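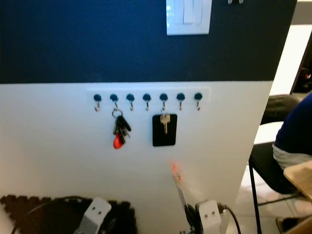 *Slide 1. Head view at the key rack, gripper finger coming up from below.*

Start talking while people are still sitting down. Leave this one up. Don't read the title.

Hi everyone, thanks for having me. I'm going to talk about one small idea that has made me happier than anything else I've worked on in a long time. A robot with more than one camera gets more than one story about the same moment, and the stories don't agree. Most of the time we glue the views together, feed the whole pile to a network and hope. We tried asking the cameras, at every step, how much they have to say.

Look at the wall for a second. The key rack is white on white. If you were a depth estimator you'd have a bad day with that strip. But the knobs are dark blue, and there's a bright red fob hanging off one bunch, so the head camera does have something to hold on to. The gripper finger is gray, see-through and blurred. So within a single view, some regions are worth listening to and some aren't. Keep that in your head, it comes back.

(Point at the red fob. Then at the finger. Then move on, don't linger here like I did in the dry run.)

## What we built

The method is called Oten. Naima Mahrous wrote the first version over a couple of evenings and I still think it's the prettiest code in the repo.

- Input: synced head and wrist video, plus the joint readings
- Output: one weight per camera per patch, per time step
- The policy never sees a raw view, only the weighted mix

The weight comes from a very plain question. Given the last short stretch of this camera's video, how well can you guess the next bit of the arm's motion? If a patch helps the guess, its weight goes up. If it doesn't, the weight drops. There are no labels anywhere in training! I say this every time and someone still asks me who did the labeling, so say it slowly.

The baseline is Brutik, which is our own older model. It stacks everything and trains end to end. It's a good model, we shipped it inside the group and people liked it, so please don't hear this talk as me beating up on it. Same backbone, same demos, same training budget. The only thing we change is the weighting.

Pause here. Somebody will want the diagram again. It's the next slide anyway.

## The dark end of things

Okay, so when does a view stop being useful? Everybody thinks of occlusion first, and yes, that's a big part of it. The one I got excited about is light. Exposure on a small wrist camera swings all over the place, and a policy that learned to lean on the wrist view will keep leaning on it when there is almost nothing there.

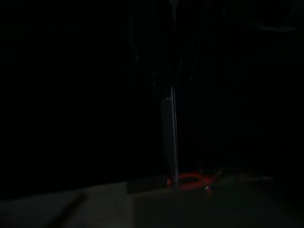 *Slide 4. Wrist view. A pole, a red glow at its foot, and very little else.*

Give people time with this one. Their eyes need to adjust, and it works better if you stop talking.

So what would you do with this if you were the policy? There's a thin pale highlight down one edge of the pole, and that's a real edge, you could track it. The red glow is by far the strongest color. The lower part is gray surface with a straight line running through it. Almost everything else is black and noise.

Brutik gives a frame like this the same standing as any other wrist frame. It has to, there's no place in the model for it to say "skip this." Oten can turn most of the patches down and keep a few. What I love is that it doesn't throw the whole view out. The first thing I tried, before Naima talked me out of it, was a plain brightness threshold: dark frame, drop the camera. It was terrible. You lose the highlight and the glow along with the noise, and those are the patches you want.

If someone asks about a learned per-frame gate: we ran it. Better than the threshold, worse than per-patch weights. Backup slide has the curves.

## The numbers

Keep this short, people glaze over.

- 629 episodes in the full set
- 229 of them have at least one stretch where the wrist weight drops below our cutoff
- 100 held-out episodes for the comparison, never touched during tuning

So that's more than a third of the data with a weak wrist stretch in it somewhere. I did not expect that. I had guessed a handful. When Vojtěch Ondrejka first put the count in our channel I assumed a bug and spent a whole afternoon hunting for it. No bug.

On the held-out episodes, Oten beats Brutik on motion prediction in the weak stretches, clearly, and ties it everywhere else. The tie matters to me as much as the win. We were braced to pay something on the easy frames and we didn't.

Caveat, say it out loud: this is prediction error on recorded data. It isn't success rate on the arm. Closed-loop runs are in progress and I'm not going to show half of a result. Lærke Norðdahl is running those and she'd be cross with me, and she'd be right.

(Water.)

## Clutter

Now the table. This is my favorite part of the talk, try not to rush it.

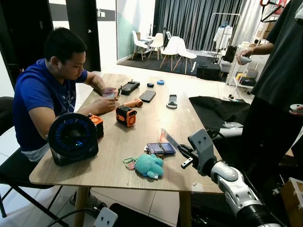 Clutter gives the weighting a much harder job than darkness does, and I think it's the more interesting case. In the dark, the bad patches are at least boring. On a full table every patch is sharp and colorful and looks like it deserves attention. You've got orange-and-black gear, phones, a teal plush, and then the folding solar panel lying flat in the foreground with a grid pattern all across it. A grid like that is candy for a vision backbone! Brutik's attention goes straight to the cells. And right by the panel's left side there's a small black key fob, slightly tucked under the edge, which is just the sort of thing you'd miss. The blade next to the gripper catches the light too. Bright reflections move when the arm moves, so they help predict motion a little, and the weighting picks up on them for what is sort of the wrong reason. I'll come back to that under limits.

Things to say over this slide, in whatever order:

- The arm comes in from the lower right, so the right side of the head view is where the action is, and a lazy model can learn just that. We flip and crop during training to break it.
- People are in view. There's someone seated at the table and someone standing at the right with the white controllers. We don't mask people out. Peter Gajdoš argued hard for masking in January and we tested it, and the weights came out nearly the same, so we left it alone.
- The wrist view and the head view get scored separately and only meet at the mix. Early on we let them compete directly and the head camera won everything.

That last point cost us weeks. The head view is wide and steady, so it's always a decent bet, and a greedy weighting never learns to trust the wrist for the last little bit of a grasp. The fix was to score each camera against its own history first. So the question becomes "is this wrist view good for a wrist view?" and only after that do we compare across cameras. Oľga Kopecký suggested it over lunch and I wrote it on the back of a receipt, which I still have. 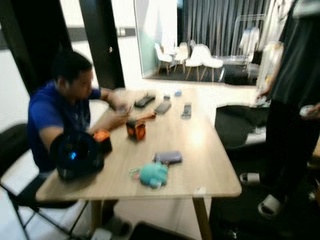

Once scoring was per camera, the timing got a lot nicer too. You can watch the weight slide from head to wrist as the gripper closes in, and slide back as it leaves. Nobody told the model about reach and grasp as phases. There's still some lag in the handover, up to 12 frames in the worst episodes, and you can see it on the plot as that little shelf before the wrist curve climbs. Shorter history windows shrink the shelf and make the weights jittery. We sit in the middle and I'm not sure we've found the right spot.

If time is tight, skip the window-length slide and go straight to limits.

## Limits

Be generous here, it's the section people thanked us for last time.

- Reflections. Anything shiny that moves with the arm gets more weight than it should. We have a patch that helps (compare against a shifted copy of the joint readings) but it's slow.
- Objects that sit still. A fob half under a panel does nothing to help you predict motion until somebody goes for it. So the weight on it is low right up to the moment you need it. This bugs me a lot. I think the answer is to add the task text to the scoring, and that's what Vojtěch is on now.
- One site. Same rooms, same kind of table. Tichý, the next collection, is planned for other sites and I can't wait.
- Sync. If the two videos drift, the weights go strange before anything else does. We've started using them as a drift alarm, which is a nice side effect nobody planned.

## Closing

Code is going up on the Nameck page together with the weights and the plotting scripts. The plotting scripts are the bit you should grab first. Run them on your own recordings even if you never train anything of ours, and look at how much of your wrist video is pulling its weight. I would love to hear your number. Please send it, even if it's embarrassing, ours was.

Thanks go to Naima, Vojtěch, Oľga, Peter and Lærke.

Likely questions:

- "Does it work with three cameras?" It should, scoring is per camera. Haven't tried.
- "Why not just add a light?" Please do add a light! It doesn't help when the arm shades its own camera.
- "Compute?" The scorer is small next to the backbone. Backup slide.
- "Can I use it with force data?" Ask Lærke, she has opinions and a branch.

Put slide 4 back up during questions.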